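Chapter 5
Gathering Examples

A robot that learns by example needs examples, and somebody has to make them. This chapter is concerned with that work: choosing a task, recording a person carrying it out through the arm, and deciding which recordings are fit to keep.

We will call one recorded attempt an episode. It holds the pictures from each camera, the position of every joint, and the opening of the gripper, all stamped with the same clock. An episode may last only a few seconds. The set used in this chapter, which we call the Mutness set, has 3,518 of them, all of short tasks with hand tools and containers.

The camera at the wrist sees little of the room but a good deal of what matters for grasping – the two fingers and whatever lies between them. A screwdriver lying between open fingers, with a yellow bin off to one side, gives the learner a clear starting point for a grasp. 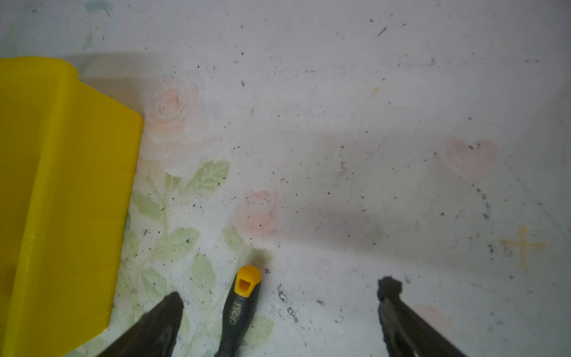
Precious Swanepoel takes the view that beginners record too many easy grasps. Her rule is to move the tool after every episode and turn it to a new angle, even when this slows the session down, and to keep the failed attempts in a folder of their own. Other operators prefer to fix one layout until they have 100 clean episodes and only then begin to vary it. Both methods are compared in Section 5.3.

Whichever is chosen, write the plan down before recording starts. It should state the task in one sentence, the starting pose of the arm, and what counts as finished. Two operators who disagree about the last point will produce episodes that end at different moments, and the learner will copy both.

A first session of 475 episodes is more than most readers will need for the exercises.

Related chapters
Chapter 4: Cameras and Clocks
Chapter 6: Labelling and Sorting Episodes
Chapter 7: Training on a Small Set
Appendix B: Session Plan Form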